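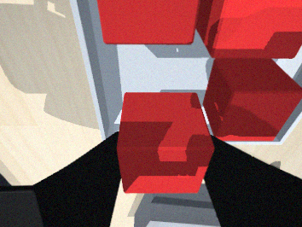 Ghada Kanaan asks why we don't just bolt the thing together and see, seeing as the metal's been lying in the shop since August. Fair. Short answer is the last time we did it that way we drilled the rail twice and both times wrong.

Fingers either side of the near cube, tray wall on the left. See-through red is a material setting, haven't picked the final one.

Grellilov, two arm table, update of 22nd October

Quick page, no time for a proper write-up. For new people: Grellilov is the two arm sorting bench we're putting together in the back half of the Nassar Street workshop. Everything on this page is from the sim, rendered. Real bench is still a tabletop leaning on a wall and a crate of brackets. Nizar Abou Jaoude does the model files, I do the control side and the sweeping.

Where it stands:

Table model done. Frame done. Arms load without exploding, which was not the case last month (joint limits in degrees, file wanted radians, yes really).

Tray is the big fight. The walls are fine to look at but the fingers come down at a slant and there isn't much room when the cubes are sitting close. Tried narrower tips in Kellalard (our planner, still a pile of scripts with a name). Better going in, worse holding. Went back to the wide ones and changed the approach angle instead. Going straight down helps more than anything else so far.

Cubes. Had friction way too low for a week and blamed the gripper. Sorry gripper. Now it's a bit too high if anything, and a cube that should slip doesn't. Will measure the real ones once we have cut them.

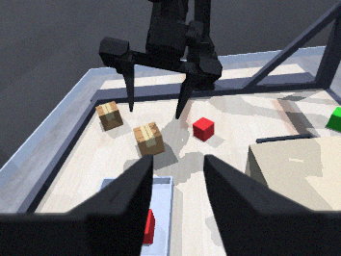 Wrist view, both grippers open. Far arm over the cardboard.

Ran 2000 tries overnight with the small boxes mixed in. 155 ended with the arms stopping each other over the middle. Not crashing, just both waiting politely. Nizar wants a fixed rule, left arm goes first, always. I want whoever is closer. We'll do his first becuase it's one line.

The tape on the boxes is only texture, no thickness. On real boxes the tape edge catches on the finger pads, I tried it by hand with a printed pad and an old parcel. So that's one thing the sim is going to be too nice about. Writing it down here so I remember.

Cube color: the detector wants red and green far apart, and they are, no trouble there. Trouble is shadows. Gray patches on the light wood, and it likes to call them something. Turned the light down, got fewer. Turned it off to one side, got more again. A mat over the wood would probably fix it but I like the wood.

Also the wrist camera sees a lot of its own fingers. We mask them out now. The mask is hand drawn and slightly off on the right one, need to redo.
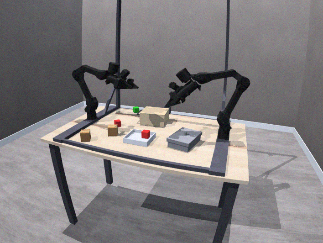
Nizar says the rear posts are staying exactly where they are, whatever I think about the lifting, and that anyone who wants them shorter can recut the steel themself.

Whole table from the front, one arm on each side. Tray near the front edge, big box and the gray lidded one over to the right.

Compared to the first layout, the right arm is further forward on its rail. Reach to the tray is better. Reach to the back left corner is worse but the other arm has that covered anyway.

Still to do

Rail spacing on the real frame, measure 4 times this time.
Bigger feet. Floor in the shop isn't level and the sim floor is.
Cable routing, there is none in the model at all, and there will be a lot in life.
Another 1000 tries with the left-first rule, then same again with mine.
Ask Nudico if they'll still cut aluminum for us at the old price. They might not.

More pictures when the brackets are on. If you're in the shop and see the crate, please don't borrow from it, the long bolts are counted for and the hardware place is out untill next month.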